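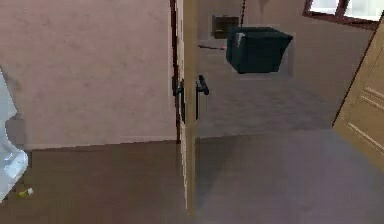 시뮬레이션 실내 주행 평가 지침

시뮬레이션 실내 주행 평가 지침(통칭 플런로 지침)은 컴퓨터로 렌더링한 주택 내부에서 이동 로봇의 주행 능력을 시험하고 그 결과를 보고하는 방법을 정한 권고 문서이다. 서비스 로봇 소프트웨어 업체 플런로(Plunlow)와 시험 기관 미르네스(Mirness)가 함께 작성하였다. 강제력은 없으며 인증 제도와도 연결되어 있지 않다. 그럼에도 일부 업체의 홍보 자료에는 "지침 준수"라는 문구가 인증과 비슷한 의미로 쓰이고 있어, 이 용법에 대한 비판이 꾸준히 제기되어 왔다.

목차
1 배경
2 구성
3 주요 규정
4 문과 문턱의 취급
5 비판
6 개정 논의
7 같이 보기

배경

가상 주택에서 주행 정책을 시험하는 관행은 지침보다 먼저 자리를 잡았다. 실제 집을 빌리고 로봇을 옮기는 비용이 들지 않고, 같은 출발점에서 같은 경로를 되풀이할 수 있다는 점이 이유로 꼽힌다. 문제는 각 팀이 성공의 뜻을 제각기 정했다는 데 있다. 목표 지점이 벽 너머에 있어도 직선거리만 가까우면 도착으로 처리한 보고가 있었고, 벽을 스치며 미끄러진 주행을 충돌 없는 주행으로 집계한 보고도 있었다. 미르네스의 바산티 세네비라트네(Vasanthi Seneviratne)는 초안 머리말에서 당시의 성공률 수치를 "서로 다른 자로 잰 길이"라고 불렀다. 머리말의 이 대목은 최종본에서 삭제되었다.

구성

본문은 9개 장이며 부록에 점검 항목 189개가 실려 있다. 항목은 필수와 권장으로 나뉜다. 다만 필수 항목을 지키지 않았을 때의 조치가 어디에도 적혀 있지 않아, 이 구분이 실제로 무엇을 뜻하는지는 분명하지 않다. 점검표는 작성자가 스스로 채우고 스스로 서명한다. 제삼자 확인란은 있으나 비워 두어도 된다.

주요 규정

장면 공개: 평가에 쓴 가상 주택의 목록과 판 번호를 밝혀야 한다. 학습에 쓴 장면과 평가에 쓴 장면이 겹치면 그 사실을 결과표와 같은 쪽에 적는다.

반복 횟수: 출발점마다 난수 초깃값을 바꾸어 10회 이상 주행한다. 가장 좋은 회차만 골라 싣는 것은 허용되지 않는다. 평균만 적어도 되는지는 규정에 없으며, 공개된 보고서 가운데 상당수가 분산을 생략한다.

접촉 기록: 몸체가 벽, 문, 가구에 닿은 횟수와 지속 시간을 성공 여부와 별도로 기록한다. 미끄러짐을 허용하는 설정을 켰다면 표 제목에 명시한다.

시각 품질: 스캔으로 재구성한 장면에는 표면이 뭉개지거나 물체가 공중에 뜬 것처럼 보이는 부분이 생길 수 있다. 지침은 이를 고치라고 요구하지 않고 목록으로 남기라고만 한다. 목록의 형식은 정해져 있지 않다.

센서 가정: 카메라의 높이와 시야각, 깊이 잡음의 모형을 적는다. 잡음을 전혀 넣지 않은 경우에도 그렇게 적어야 한다.

문과 문턱의 취급

제7장은 지침에서 가장 자주 인용되는 부분이다. 재구성된 주택에서는 문이 벽과 한 덩어리로 굳어 있는 경우가 많다. 반쯤 열린 문은 영원히 반쯤 열린 채로 있고, 손잡이는 모양만 있을 뿐 돌아가지 않는다. 로봇이 그 틈을 지났다는 기록에서 알 수 있는 것은 정해진 폭의 틈을 지났다는 사실뿐이다. 지침은 이런 문을 "고정 문"으로 분류하고, 고정 문만 있는 장면의 결과를 "문 통과 능력"이라는 이름으로 보고하지 말라고 한다.

문짝의 얇은 모서리가 카메라를 향하는 상황도 따로 다룬다. 이때 영상에는 좁은 세로 띠만 남기 때문에 깊이 추정이 흔들리기 쉽다. 해당 각도의 접근을 평가에서 빼려면 제외 사유를 적어야 한다. 바닥의 색이나 재질이 바뀌는 경계는 문턱과 구분하여 표시하며, 높이 차가 없는 경계를 문턱 통과 실적에 넣을 수 없다.

비판

첫째로 지적되는 것은 검증의 부재이다. 가얀 셰이크(Gayan Sheikh)는 미르네스 회보에 실은 글에서, 점검표를 다 채운 보고서라도 제삼자가 다시 돌려 보지 않으면 자기소개서와 다를 바 없다고 썼다. 그는 공개된 보고서에 실행 환경의 판 번호가 빠진 경우를 문제로 들었다.

둘째는 현실로의 이전에 관한 것이다. 지침의 부제에는 "실내 배치를 위한"이라는 표현이 있으나, 본문은 가상 점수와 실제 집에서의 성적이 얼마나 상관되는지 다루지 않는다. 세완디 우딘(Sewwandi Uddin)은 부제를 바꾸거나 실물 시험 장을 추가하라고 요구하였다. 플런로 측은 실물 시험이 지침의 범위 밖이라고 답했으며, 부제는 그대로 남았다.

셋째는 이해관계이다. 작성 주체 중 하나가 평가를 받는 쪽이기도 하다. 접촉 허용 한도가 초안보다 느슨해진 경위는 공개되지 않았다.

반면 지침이 최소한 보고의 어휘를 맞추었다는 평가도 있다. 라른스카(Larnska) 시험장의 파드리그 오수일라반(Pádraig Ó Súilleabháin)은 접촉 기록 조항만으로도 보고서를 읽는 시간이 줄었다고 밝혔으나, 얼마나 줄었는지는 제시하지 않았다.

개정 논의

8월에 회람된 개정안은 고정 문과 움직이는 문의 점수를 따로 매기고, 제삼자 확인란을 필수로 바꾸는 내용을 담고 있다. 확인을 맡을 기관의 자격은 아직 비어 있다. 타루시 사르카르(Tharushi Sarkar)는 검토 의견에서 확인 기관이 원본 주행 기록을 받지 못하면 서명이 하나 늘어나는 데 그친다고 지적하고, 기록 제출을 함께 의무화할 것을 제안하였다. 이 제안은 개정안 본문에 들어가지 않고 부속 의견으로 첨부되었다.

같이 보기

게브렛사디크 접촉 척도
고정 문
미르네스 회보
주행 기록의 보존

분류: 로봇 평가 | 시뮬레이션 | 자율 지침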